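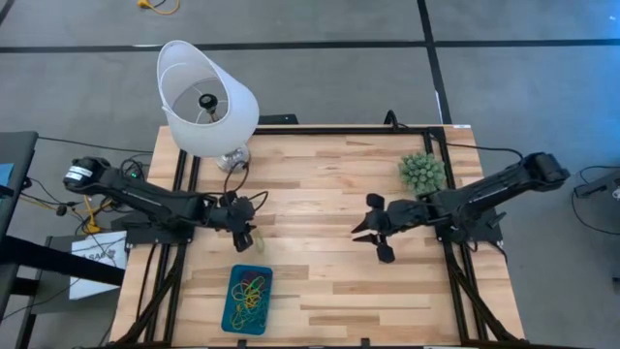
A butcher-block tabletop on gray carpet.

The summons was for nine-thirty, and Mahlet Bogale was in the corridor of the Vimatgate courthouse by eight. She had brought the case herself. The county attorney had sent her a two-paragraph letter in July saying there was no public interest in going further, and she had kept it in the front of her binder ever since.

The charge was a threat. Beddoe had leaned out of a second-floor window during the rent march and drawn a finger across his throat, looking straight at her. There were some 100 people in the street. Only 7 had agreed to sign statements, and 2 of those had since moved away.

Her lawyer, Man-lok Chiang, came up the stairs with wet shoes and a paper cup.

"They've filed something," he said. "Last night. They say he was on duty for the consulate and he's immune."

"He was a parking manager."

"He had a card. The card says attaché."

She sat down on the bench. Across from them a boy in a borrowed tie was asleep against his mother's arm. Chiang read the filing to her in a low voice, all 26 paragraphs of it, and she followed on her own copy with a pencil. At paragraph eleven she stopped him.
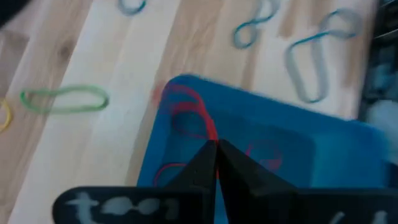
Leave that one alone, Chiang told her, it was the only point they had bothered to support with a document.

"It gives the wrong date," she said. "The card was issued Jan 19, 2018. They say he'd had it a year by the march. But he'd handed it back by then. Asar saw him do it."

"Would Asar say so in court?"

"I don't know. He works for them."

Chiang drank what was left in the cup. He took the pencil from her and put a small mark in the margin – the first he had made all morning.

The clerk opened the door and called Bogale against Beddoe. Mahlet stood up, put the letter back in the front of the binder and went in ahead of him.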